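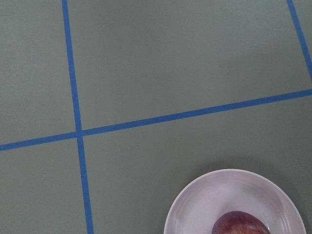

I love a good failure. I don't mean the dramatic kind with smoke and a fire extinguisher, I mean the quiet kind, where a robot does something wrong in exactly the same way so many times that you finally have to sit down and think about it. We had one of those in July, and I have been boring my friends with it ever since, so now it's your turn!

Some background first. I work in a small shop that builds pick-and-place cells for food service kitchens. Our test setup for fruit is called Skullwood, after the street the first shop was on, and it is as plain as we can make it. A table, blue tape laid out in a grid, a bowl, an apple. The job is to take the apple out of the bowl and set it down in whichever section of the grid the software asks for, then put it back. The arm is run by a planner from Wedik, and the grip force comes from a separate module called Uvance that we license and mostly leave alone.

We planned a run of 1,000 cycles. The arm got to cycle 264 and stopped itself, at ten past four in the afternoon, with a message that said the load was outside the expected range. Fine. Good robot. Somebody cleared the message and it went on, and three cycles later it stopped again, and this time whoever was closest raised the load limit a little so the run could finish before dinner.

You can see where this is going. I couldn't, and I was in the room.

The fingers had been touching the rim of the bowl on the way up. It wasn't hard enough to see from across the room, and the bowl hardly moved. But the limit was now high enough that the arm no longer objected, and a few cycles after that it picked up the apple and the bowl together, carried both across the table at full travel speed, and let go of them where the apple was supposed to go. The bowl rolled off the edge and broke on the floor beside a coworker's foot. One small cut through a sock, a bandage, and a lot of sweeping.

Now here is the part I get excited about, because I think we talk about this kind of thing badly.

The first draft of our incident note blamed the grip. The second draft blamed the calibration of the wrist, and to be fair the wrist was off by 2 millimeters, so there was something to point at. Both drafts were true and both were useless to anyone who wasn't going to be standing at that exact table. Two millimeters is going to happen. Arms get bumped, mounts creep, someone leans on the bench with a cup of coffee. If a cell is only safe when the wrist is perfect, it isn't a safe cell.

What I think went wrong is that the stop was too easy to get rid of. The machine had noticed something real, and it told us in words so vague that raising a number felt like a reasonable reply. "Load outside expected range" sounds like a settings problem. If the same message had said "I am lifting more than an apple," I promise you every person in that room would have walked over and looked in the bowl.

So my first opinion, and I'll hold to it: an error message is a safety part. It deserves the same attention as the stop button. We spend weeks choosing a button that a gloved hand can find in a hurry (quite right too) and then we let the text on the screen get written at the end by whoever has the file open. I have written some of those messages. They were bad! I was tired and wanted to go home, and the person reading it months later was also tired and wanted to go home, and between the two of us we got a bowl on the floor.

My second opinion is less popular at work. I think a limit that can be changed from the operator screen in the middle of a run is really just a suggestion. The usual answer is that people need flexibility, and I have some sympathy, I really do. Fruit is a nuisance. A big apple and a small apple are different loads, and if the cell stopped for every heavy one we would never ship anything. But flexibility belongs before the run, when you can weigh the heaviest apple in the box and set the number with a clear head. After a fault, the only things the screen should offer are to look and to stop.

I brought this up with a friend at Bouvier, where they build much bigger cells than ours, with fences and light curtains and arms that could lift a motorcycle. I expected a lecture on how they'd never allow such a thing. What I got was a long groan, and then a story about a pallet that I have been asked not to repeat. Different scale, same shape. The machine said something was odd, the words were mushy, the number went up.

I find that hopeful - I know it's a strange word for it. It means the fix isn't exotic. We didn't need a better arm or a smarter planner, and I say that as someone who would happily spend all day making the planner smarter. We rewrote 3 messages. We locked the load limit once a run has started. And we added a slow lift, so that for the first bit of upward travel the arm goes at a crawl and checks the weight before it commits to going anywhere. The slow lift costs us a little on every cycle, and there was some grumbling about it. I grumbled too, for a morning. Then I watched it catch the rim, pause, set everything back down and say "Holding more than the apple. Check the bowl." I clapped. Alone, at a bench, for a robot that had refused to do its job.

I'd like to see more shops publish the small ones. The big accidents get reports and diagrams, and they should. But a broken bowl teaches nearly the same lesson as a broken wrist, and it comes along much more often and leaves everyone well enough to talk about it over lunch. Write yours down while you still remember which button you pressed. If you clear a fault this week without walking over to the machine, write that down too, and send it to me. I've got a folder started, and so far most of what's in it is mine.

Get new essays by email. You can unsubscribe at any time.

Recent essays
Why I still test with real fruit
The case for slower robots
What the stop button is for
Notes on tape, grids and other cheap tools

Contact | Copyright, all rights reserved | Back to top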